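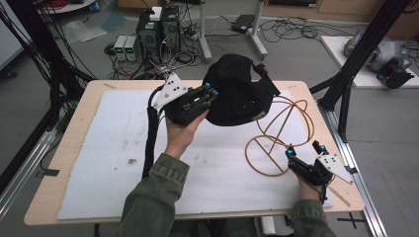 Caps, Hoses and Other Soft Items: Frequently Asked Questions

The Selvanayagam Shared Workshop maintains a sorting table at which soft and flexible items are laid out, checked and put away. The answers on this page apply to all members and to guests accompanied by a member. Questions not covered may be put to the front desk in writing.

Using the Table

Who may use the sorting table?
Any member whose account is in good standing may use the table during open hours. Guests may use it while the member who signed them in remains in the building.

Must the table be reserved?
Reservations are required only for sessions longer than 20 minutes. Shorter sessions are taken in order of arrival. Reservations are made at the front desk or by telephone at extension 1222.

What is the white foam sheet for?
The sheet protects the wooden tabletop and keeps light items from sliding. It should remain in place at all times. Items should be set down on the sheet and kept away from the wooden border.

The sheet has smudges and a stain. Should this be reported?
Light gray smudging and small stains are ordinary wear and need not be reported. Tears, sticky residue and any mark that comes off on fabric should be reported to Lutfa Hettiarachchi, who is responsible for furnishings. Members should not wash the sheet or turn it over.

May food or drink be placed on the table?
No. Covered drinks may be kept on the shelf by the entrance.

Caps and Other Headwear

How should a fabric cap be prepared for storage?
Empty the cap of any paper or stuffing and lay it on the sheet with the opening down. Draw the fabric out from the center toward the edge until the larger folds are gone. Straps should be pulled clear of the body of the cap and laid straight.

Should a strap be fastened before the cap is put away?
Straps with a buckle or snap should be left open. Straps with hook-and-loop tape should be closed so that the tape does not catch on neighboring items.

May caps be stacked?
Soft caps may be stacked up to five high. Caps with a stiff brim are stored singly in the Pluvetti drawers, brim toward the front.

Dark caps pick up lint from the sheet. What does the workshop advise?
A lint brush hangs on the hook beside the drawers. Adhesive rollers are not permitted on knitted or napped cloth.

Will the workshop wash items left for storage?
The workshop does not offer laundering. Items must be clean and fully dry when they are brought in. The front desk may decline anything that is damp or has a strong odor.

Hoses and Flexible Tubing

What is the correct way to untangle a thin hose?
Find one free end and work back from it, lifting each loop over the next. Do not pull on both ends at once. Where a straight length passes through a loop, draw the straight length out first and then open the loop.

How large should the finished coil be?
Thin tubing should be coiled no tighter than the width of an open hand. Tubing that resists the coil should be given a wider one. Two soft ties, placed opposite each other, are sufficient for most lengths. Wire ties and rubber bands may not be used.

The hose keeps its old bends after it has been straightened. Is it damaged?
Not necessarily. Many flexible tubes hold a curve for a time after storage. The hose may be left lying open on a flat surface overnight in the Ilis room, with a name tag attached. A hose that has creased sharply or turned pale at the bend should be set aside for inspection by Imtiaz Siriwardena.

May a hose be stored in the same bin as clothing?
No. Hoses are kept in the Ferkell bins along the rear wall, and clothing is kept in drawers. Tubing can leave marks on cloth, and cap straps readily become caught in the coils.

Labels, Bins and Collection

How are items labeled?
Each item receives a paper tag with the member's name and the bin or drawer number. There are 52 numbered spaces in all. Tags are tied on and may not be pinned or stapled to fabric.

How long may an item remain in storage?
Items may be kept until the end of the membership year, which closes in June. Members who renew may leave their items in place. All others are asked to collect their belongings before the closing date.

What happens to items that are not collected?
A written notice is sent to the address on file. If no reply is received within one month, the item is offered to other members or donated.

May another person collect an item on a member's behalf?
Yes, provided the member has sent a signed note naming that person. The note is kept with the storage record.

Whom should members contact about a missing item?
Inquiries should be addressed to Hashini Howlader, Storage Records. Please give the tag number, a short description of the item and the month in which it was brought in. Most inquiries are answered within some 2 working days.

May members suggest changes to these rules?
Suggestions are accepted in writing at any time and are reviewed when the membership year closes. They should be marked for the attention of Vitalii Sirko, Member Services.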